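Juvard Swim Trainer Vest Review: One Summer of Lessons

29/09/2021

We bought the Juvard swim trainer vest at the start of the summer, when our daughter was four and our son had just turned six. Neither of them could swim. Both were signed up for beginner lessons at the town pool, and the sign-up sheet said children could bring their own flotation aid for the first few weeks. The pool has a bin of foam belts you can borrow, but the small sizes go fast.

I paid for both vests myself. I had also looked at the Maltik arm bands, which cost less, and a Cikine foam suit that a lot of parents at our pool use.

What it is

The Juvard is a zip-up vest with foam floats that slide into pockets on the front and back. You start with all of the floats in, and take them out in pairs as the child gets better at staying level in the water. There is a strap that goes between the legs and clips in front. The label gives a weight range for each size, and I would go by the weight and ignore the age printed next to it. Our son is tall for six and the age on the label would have put him in the wrong size.

It is a teaching aid. It is not a life jacket, and the label says so in two places. We did not use it on the lake or on a boat, and an adult was in the water within reach every time the kids wore it.

Fit

The zipper has a flap at the top so it does not rub the chin. Our daughter complained about the leg strap for the first two lessons and then stopped mentioning it. If you leave the strap loose, the vest rides up around the ears as soon as the child relaxes, so snug is better. You should be able to get two fingers under it.

The armholes are cut wide. This was the main thing I liked over the arm bands. With arm bands on, our son held his arms straight out and could not practice a stroke at all. In the vest he could reach forward and pull, and his teacher was able to start him on that in the second week.

In the water

With all the floats in, both kids were held fairly upright, which is fine for getting used to deep water but not much good for swimming. Once we took out the first pair from the front, they tipped forward into a better position. I wish the instructions had explained this. The sheet in the package has four small drawings and no words.

Our son was down to the last pair of floats by the middle of July. By the end of that session he could swim 3 body lengths without the vest, roll over, and float on his back until someone told him to stop. Our daughter still had half her floats in when lessons ended. She will jump in and paddle to the wall, and she puts her face in now. I give most of the credit to the teachers.

One complaint from the teacher: kids get used to being held up. She had both of ours take the vest off for the last ten minutes of every lesson, in the shallow end, and I would do the same from day one.

Care and wear

The tag says to rinse in fresh water and dry flat in the shade. Take the floats out first or the pockets stay damp until the next day. I also pull the pockets open a little while they dry. The color on the blue vest has faded across the shoulders. The stitching has held. One zipper pull came off in August and I replaced it with a loop of cord.

Everything from the pool gets unpacked as soon as we are home. If the vests sit overnight in the bag with the towels, they smell, and it takes more than one rinse to get rid of it.

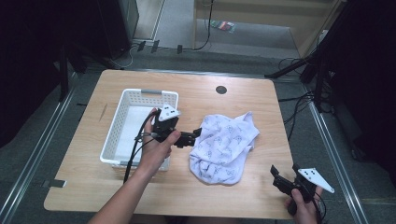 How it compares

The Maltik arm bands are easy to pack and fine for a toddler sitting on the steps with a parent. For lessons I would skip them.

The Cikine suit keeps a child warmer, and at an outdoor pool in the morning that matters. The floats are sewn in, though, so you cannot reduce them over time.

Who should buy it

I would get this one for a child between three and six who is starting lessons and is nervous about deep water. If your child already puts their face in and kicks without holding on, you can probably do without any vest and spend the money on another session.

Our son's vest is going to his cousin. Our daughter will wear hers again when the indoor lessons start.

Rating: 4 out of 5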